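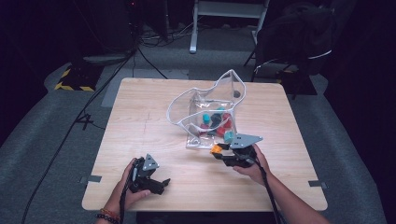
Block Lending Shelf Opens at Merna Library

June 26, 2024

Families in Merna can now borrow building blocks the same way they borrow books. The public library on Grenstead Street has opened a lending shelf of toy block sets, packed in clear bags and checked out at the front desk with an ordinary library card.

There are 49 sets on the shelf to start with. Each may be kept for 24 days and renewed once if no other family has asked for it. There is no charge to borrow, and no deposit is taken.

The blocks were given by households in Merna and in neighboring Fanness after the library put out a call in April. The library had hoped for 1,501 pieces, a figure worked out from the number of bags it had already bought. It received more than 2,000. Extra pieces have been put in storage and will be used to fill gaps when a set comes back short.

The sets come in three sizes. The small ones hold only a handful of blocks in a few colors and are meant for children just starting to build. Middle sets add wheels, plates and window pieces. The large sets are sorted by theme, with farm, harbor and town sets among the first to be made up. The small sets have large blocks only, but the library asks parents to look at the age label before choosing a bag for a child under three.

Clear bags were chosen over boxes after a short trial in the children's room. Children in the trial could see the colors without opening anything, and staff could tell at a glance when a bag had come back nearly empty. The bags also fold flat in a tote. Boxes took up twice the shelf space, and the lids went missing.

Every bag has a numbered tag and a card listing what is inside by color and type. Borrowers are asked to go through the card at home before bringing the set back. A light-colored table or a plain bedsheet makes the job easier – dark blocks in particular are easy to miss on a patterned rug. Small pieces tend to collect in the bottom corners of the bag, so it is worth turning it out completely.

A missing block does not mean a fine. Borrowers write the color and type on the back of the card, and the desk replaces the piece from storage. A set that comes back with more than half its pieces gone will be taken off the shelf and made up again, and the family may be asked to wait before borrowing another. Blocks that turn up later can be dropped in the return slot in any envelope. They do not need to be matched to their set.

Returned blocks are washed in warm soapy water, dried on racks overnight and repacked the following day. For that reason a set handed in one morning will not be on the shelf again the same afternoon. Families who want a particular set can put their name on the hold list at the desk or by phone.

The shelf stands beside the picture books, to the left of the children's room door. The low tables in that room can be used for building during open hours, and sets opened there do not have to be checked out. They do need to be packed up again before leaving.

Mikkelsen Hardware, on the same block as the library, paid for the bags and tags. The store is also taking donations of used blocks through the summer in a bin next to its registers. Blocks of any color are welcome if they are clean and not cracked. The library cannot take magnetic pieces, battery parts or instruction booklets.

Fanness does not have a library of its own, but residents there may use the Merna shelf with a county card. A drop-off point for returned sets is planned at the Fanness town office, though no opening date has been set.

Hold requests opened along with the shelf. The harbor and farm sets already have waiting lists – most of the small sets are still available. Sets can be borrowed at any time the desk is open, and one card may have two sets out at once.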